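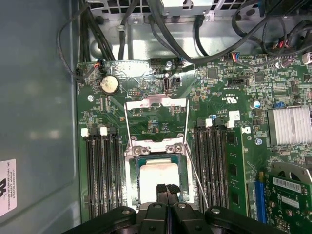 Why don't we just charge the whole cost of a big purchase to the month we buy it? The business is going to use the thing for years, so the cost gets spread over those years, and that spreading is what we call depreciation.

OK, so these are my notes for the depreciation session, tidied up a bit from what I scribbled on the board. The reading is Murnell, starting on page 164. Skip the box on tax rules for now, we'll get to it in May (and it deserves its own evening, trust me).

## The three things you need

Before you can work anything out, you need the cost, the useful life and the salvage value. Cost means everything you paid to get the asset in place and working, so delivery and setup go in too. Half of you left delivery out on the last worksheet! Useful life is how long *this* business expects to use it. Salvage value is your best guess at what you'll get for it at the end.

Two of those are guesses, and I know some of you hate that. You're allowed to guess, you just have to write down how you got there.

## Straight line

We'll stick with Fiadzo, our bakery from week one. They buy a mixer for $2,000 all in, expect to keep it 8 years, and think they can sell it for $600 after that.

- Cost minus salvage: 2,000 - 600 = 1,400
- Divided by the life: 1,400 / 8 = 175 a year

So each year you debit depreciation expense 175 and credit accumulated depreciation 175. Please don't credit the mixer account itself. We want the original cost to stay put on the books, with the accumulated depreciation sitting next to it as a contra account. 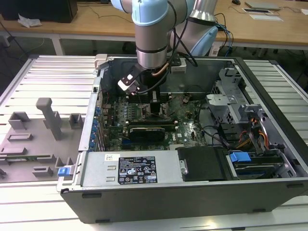

After three years, accumulated depreciation is 525 and book value is 1,475. Yaneth Condori asked whether that means the mixer would sell for $1,475, and I'm glad she did, as the textbook is pretty quiet on it. Book value is only the part of the cost we haven't charged yet. The market price could be way above it or way below it.

## Double declining balance

Same mixer, same life. The straight line rate is 1/8, or 12.5%, so we double it to 25% and apply it to the book value at the start of each year. Ignore salvage in the calculation, but stop when you hit it.

| Year | Expense | Book value at end |
|---|---|---|
| 1 | 500.00 | 1,500.00 |
| 2 | 375.00 | 1,125.00 |
| 3 | 281.25 | 843.75 |
| 4 | 210.94 | 632.81 |
| 5 | 32.81 | 600.00 |

Look at year 5. The formula wants to give you 158.20, but that would push us under 600, so we only take what's left - and then nothing at all in years 6 to 8.

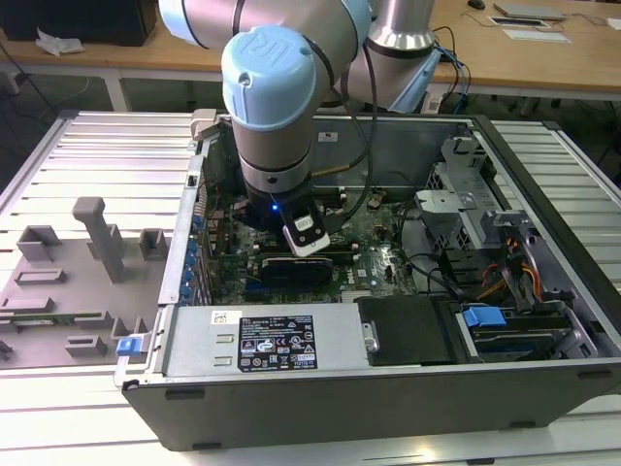
Which method should Fiadzo pick? I'd go straight line for a mixer, it does much the same work every year. For things that lose most of their usefulness early, the faster method makes more sense to me. Kobina Sulemana argued the other side in class and his case was pretty good, so feel free to disagree with me on the homework.

## For next time

1. Fiadzo sells the mixer for $1,200 at the end of year three. Work out the gain or loss under both methods.
2. Redo the straight line schedule with a salvage value of zero.
3. Read the Karkberg case and bring one thing you'd ask the owner.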